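Daltside Creates Regional Accounts Role to Support Contract Furnishings Business

OTITZ, Jan 24, 2020 - Daltside, a supplier of folding tables, portable staging and room dividers to hotels and conference venues, has created the position of Regional Accounts Director. The position covers all customers served from the company's Otitz office and takes over duties previously divided between the sales desk and the product support group.

The director will report to the head of commercial operations and will manage two teams. The first handles new venue projects from quotation to delivery. The second handles replacement parts, warranty claims and scheduled inspection of installed equipment. 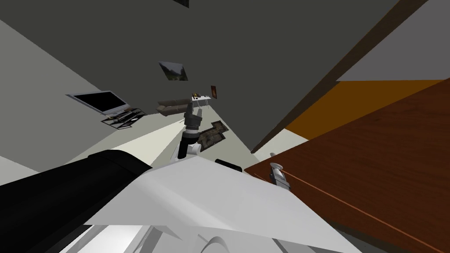 COMPANY NEWS | APPOINTMENTS & STRUCTURE

Daltside currently holds service agreements with 39 venues in the Otitz sales area. Under the former structure, a venue ordering new staging and requesting an inspection of older units was assigned separate contacts, with separate order references. From the end of January each account will have one contact and one reference. Existing order numbers remain valid until the related work is closed.

The change also affects distribution. Pultura, which has stocked Daltside tables in the region under a non-exclusive agreement, will continue to supply orders of fewer than 20 units. Larger orders will be quoted directly by Daltside. Price lists issued to Pultura customers are not affected.

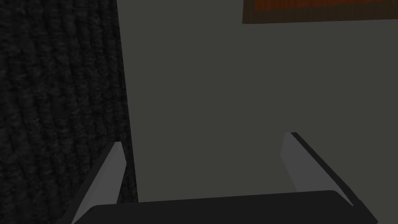 Gripper with its two fingers open, computer rendering.

The new director will be responsible for the regional introduction of Saber, the company's mobile folding stage. Saber uses a dual-height frame and a locking caster at each corner, and can be stored upright. Daltside delivered 2,335 stage and table units from Otitz in the last financial year - the highest total since the office opened - and expects Saber to replace two older stage models as current stock is used up. Parts for the older models will remain available for ten years after the final production date.

Customers with an open quotation for a discontinued model may keep the quoted item or transfer to the equivalent Saber configuration at the same deck area. Transfer requests should be made in writing to the Otitz office before the quotation expires.

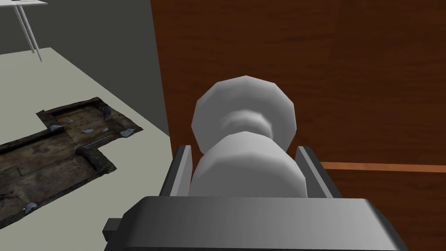

Rendered view: white rounded object held between the gripper fingers.

About Daltside

Daltside designs and supplies mobile furnishings for hospitality, education and public assembly buildings. Products are sold directly and through approved distributors.

Media and account inquiries: Daltside, Otitz office, Commercial Operations.

Comments (3)

stagehand_r: Does the ten years of parts cover casters and hinge pins or only the deck panels? We go through casters.

Venue Ops North: Our order last fall had three reference numbers on it. One will do.

tmk44: Will Saber decks bolt up to the old guardrails? Didn't see it on the spec sheet.

This site uses cookies to measure traffic and remember your region. By continuing to browse you accept our cookie policy. Accept | Manage settings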